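Packers wanted for the Udus card boxes (paid, part-time, desk-based)

Most adverts for packing work say it's fun, fast-moving and good for people with energy. I've done enough of it to doubt all three, so I'll describe the job as it is and you can decide whether to write in.

Suta is a small firm that puts together boxed card sets and sends them out for other people. Our next order is Udus, a set of illustrated cards that goes into cardboard boxes with dividers. There are 1753 boxes to fill. The client, Indale, thinks it can be done quickly. I have my doubts, having seen how the January order went, and I'd sooner take on enough people now than beg for help at the end.

What the work is

You sit at a desk. You open a box, sort the cards, put them in the right compartments, check them against the sheet and close it up. Then you do the next one. A full set has 70 cards and the order matters, whatever you may have been told elsewhere about customers not noticing. They do notice, and they write long emails.

Some desks have a laptop on them for the checking sheet. You'll need to be able to tick a row and save a file, and that is as technical as it gets for packers.

A dark robot gripper over carpet marked with yellow tape, then the desk side of things, cards and box out:
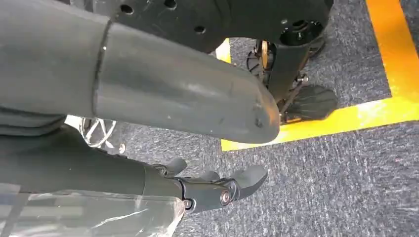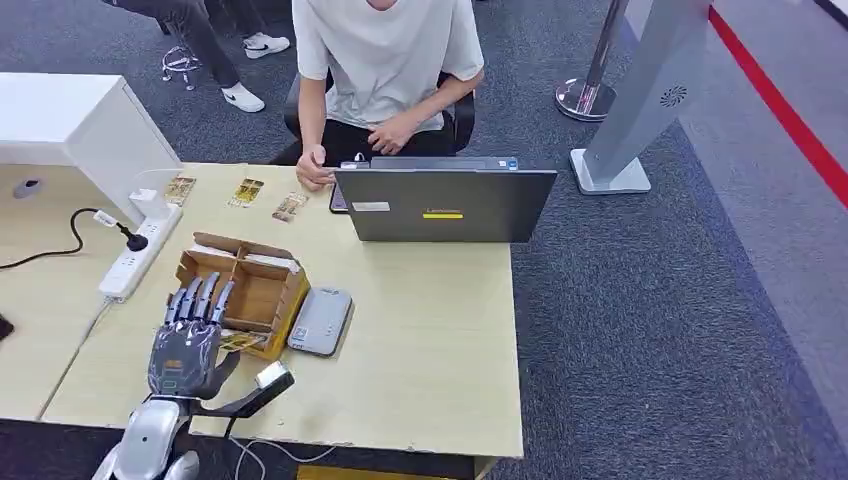

Who we want

People who can do a dull thing carefully for a few hours. I'm wary of anyone who says they're passionate about packing, and a covering letter full of that sort of thing won't help you. Past warehouse work is fine but counts for less than you'd hope – this is closer to filing than to lifting.

You should be able to read small print on a card without strain and keep your own desk in order. Leads, chargers and phones end up among the cards if you let them, and then a card goes missing under something and we all lose half an hour.

Hours and pay

Shifts are four hours, with a paid break in the middle. The pay is 70 pounds a shift. There's no bonus for speed. We tried one on the Manzano order and got 146 boxes back with cards in the wrong slots, so please don't ask me to bring it back.

Travel isn't covered. Tea and coffee are, for what they're worth.

What we can't promise

Work after Udus. There's talk of a second printing, but I've heard talk of second printings before and wouldn't plan your rent around it. If it does happen, people who packed the first lot will be asked first.

How to apply

Write to the Suta packing desk by 27th April. Tell us which hours you can do and one job you've had that needed patience. Half a page is plenty. A CV is optional and I probably won't read past the first side.

If we like the sound of you, you'll be asked in for a paid trial shift. You pack, I check the boxes afterwards, and we both find out if you can stand it.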